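Grinomitz Hardwax Oil for Tabletops, Clear Matte

467 shares · 6 comments

For light wood that you'd like to keep light.
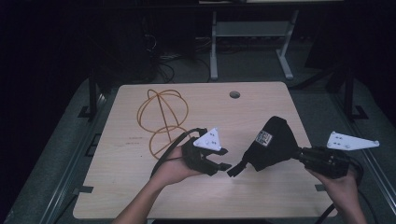 What it does

Grinomitz soaks in and dries to a dull, low finish that feels like wood. Coffee will bead on it for a while. Red wine will too, though with red wine we suggest you stop admiring the beads and find a cloth.

How to put it on

Sand to 180 grit and vacuum twice. Rub on a thin coat with a lint-free pad, wait 5 minutes, then wipe off everything you can. It will look like you've removed it all. Leave it overnight and do a second coat, thinner than the first. Most people go too thick, and a sticky table in October stays sticky until spring.

Lay used rags flat outdoors to dry. Oily rags in a heap can catch fire by themselves – we mean this one.

Sizes

1000 ml can, enough for two coats on a dining table that seats six. Small can currently out of stock. Vignesh Sundaram in our shop will mix a white-tinted version on request, and will try to talk you out of it if your table is oak.

Not for floors. For floors, see Dernex.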